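Day whatever of the laundry robot, January, 4 p.m. and dark already.

The Prirndale station faulted again. I had got through the morning thinking it was cured, which shows how little I've learned. The left arm threw a torque error, the right arm carried on for a moment out of loyalty, and then the whole thing locked up with the red line in the log I now see when I close my eyes. I pulled the wrist camera files before touching anything, as the new rules say.
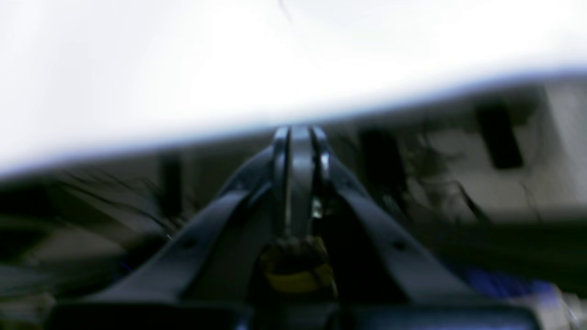

What makes the arm stop when the log says "overload" and it isn't lifting anything? A cable snagged behind a joint pulls hard enough that the motor reads it as a load.

That is my theory, anyway. Masson's manual has 600 pages and gives the error one line, "contact your supplier." Our supplier is Dadau, who told me to contact Masson. I did get a case number out of it.

So, back to the T-shirt. Same shirt as ever. I could fold it in my sleep and probably have.

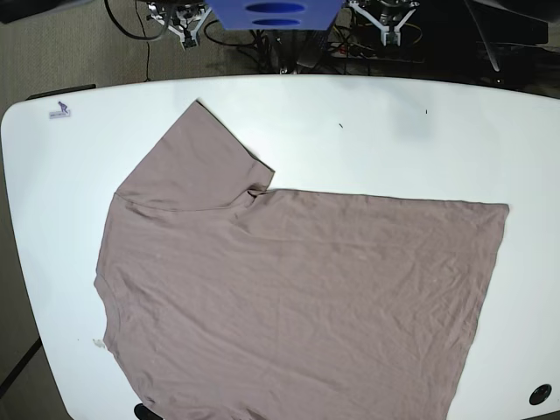

*Both grippers up over the bare part of the table, shirt laid out.*

I put the speed down to 60 percent and stood with my hand on the stop button – the big one, which after last month's business is no longer kept in a drawer. Fault again at 15 minutes. Same joint, same message.
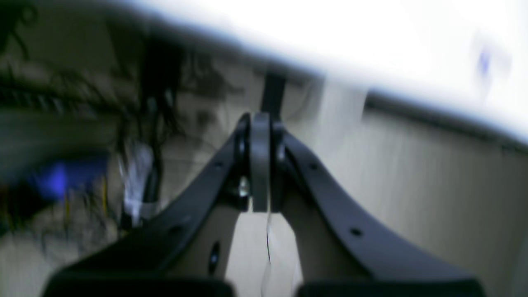

The Brundberg people had this on theirs and fixed it by routing everything overhead, for 2000 dollars and a week of downtime. I have a bag of zip ties and until tomorrow lunch. I wrote it up as "interim cable management," and felt quite grown up.

One more run before I shut it down.

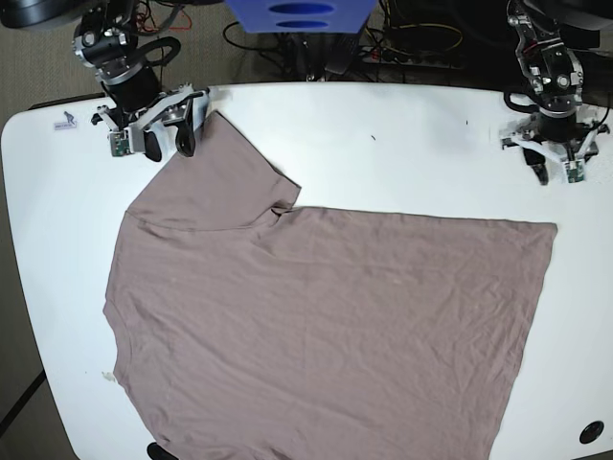
*Right gripper at the top corner of the shirt, left one hovering.*

Locked out, tagged, power off at the wall. Must buy longer zip ties, and milk.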